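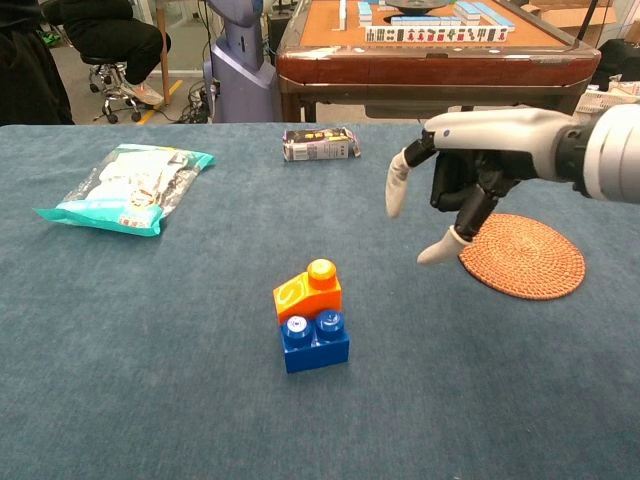 Attachment 1: orange block on blue block, table 2

Support > Games Room > Furniture and Fittings

Ticket 200: blocks lean when built on fabric cover
Opened by: Zamfira Dinu
Last updated: 13 May 2022

Z. Dinu: Anything past 8 blocks goes over. The cover has a slight texture and the blocks have opinions about it.

O. Rowlands: Tried a tray underneath. Reached 40 before I got bored. Could we lose the cover?

Z. Dinu: The mahjong players like the cover. They have their own table, but they like ours too.

O. Rowlands: Tray stays, then. Coaster is for cups. Closing.

Status: Resolved, grudgingly

Print this page | E-mail this page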